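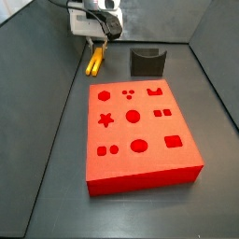 Unit 3. Shape Boards and Form Matching
Occupational Therapy Assistant Program, Riladau Community College
Course handout for Fine Motor Materials, Section 2
Instructor: Jussara Paiva
Revised 6 Nov 2024

3.1 Purpose of the unit

This unit introduces the shape board as a material for practice in form recognition, hand placement and rotation. Students are expected to be able to describe a board accurately, to select pieces suited to a given learner, and to record a session on the standard observation sheet. The reading for the unit is Chapter 8 of the course packet, which should be completed before the laboratory period.

3.2 Terms

Board: the base into which pieces are fitted. Boards may be made of wood, plastic or foam.
Recess: a cavity cut into the top face of the board, shaped to receive a piece.
Recess group: one or more openings treated as a single position on the board.
Distractor: a shape close enough to the correct one that a learner may try it first.

3.3 Layout of the board

The red-orange foam block shown at the head of this unit follows a three-by-three layout. Positions are named by row (back, middle, front) and then by side, always from the learner's seat. Students should use these names in all written work. "The star one" is not acceptable in a session record; "middle left, star" is.

Several positions hold more than one opening. The back middle position is a cluster of three small round holes, and the middle right position is a pair of small square holes. The front left position combines a small rounded square with a small circle. These grouped positions are recorded as one position each, with a note stating how many of the openings were filled.

3.4 Order of difficulty

The single circle at the center of the board is the usual starting point. A round piece may be turned to any angle and will still enter its recess, so the learner has only to find the place. The oval in the front row makes a useful second step -- it looks much like the circle but must be lined up along its length. The rounded square at front right should follow.

The hexagon and the five-pointed star ask for closer attention to angle. Learners often bring the piece to the correct recess and then press without turning it. Allow time for the learner to correct this before offering help. The trapezoid with the curved notch, at back right, is normally presented last among the single shapes, as it has a clear top and bottom.

3.5 Placement of the board

Set the board on a plain tabletop within easy reach of both hands. A board placed at a slight angle changes the task, and the angle should be noted on the sheet. For a first session the front edge should be parallel to the edge of the table. Color contrast also matters. Where the recesses are a darker shade of the same color as the top face, a learner with low vision may need side lighting or a guiding finger along the rim.

3.6 Laboratory exercise

Work in pairs. One student acts as the learner and keeps both eyes closed; the other presents the pieces and writes the record.

1. Let the learner explore the full top face by touch before any piece is offered.
2. Present the single shapes in the order given in 3.4.
3. Present the grouped positions, one opening at a time.
4. Record each attempt, including those in which the wrong recess was tried.
5. Exchange roles and repeat with the board turned a quarter turn.

Completed sheets are to be handed to Alistair Geddes in Room 1289 before the next class meeting. Late sheets will be accepted only by prior arrangement.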